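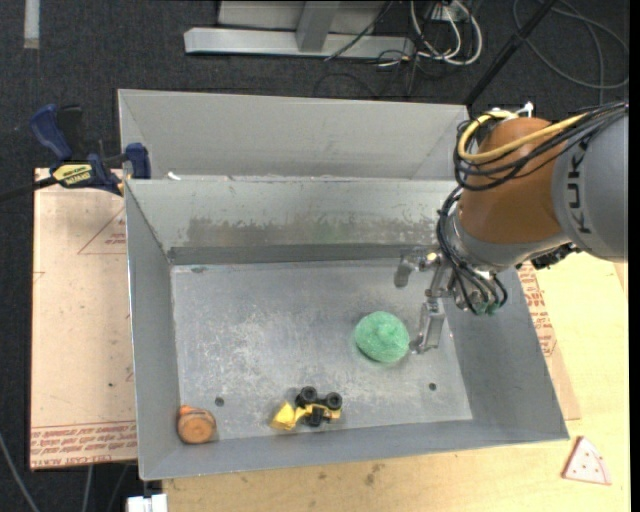

Email subject lines – what I tested for Tradlow

My project for the marketing module was a newsletter test for Tradlow, a small shop in Stakosdale. Rekha Bhardwaj let me use their list of 2488 subscribers, which was brave of her! I wrote two subject lines, one a question and one a plain offer, and split the list in half. The question got opened by 27 percent of its half, the offer by 21. I'd bet on the offer, so that stung a bit – my guess is that people there are tired of discounts. Next I want to try send times, maybe in October.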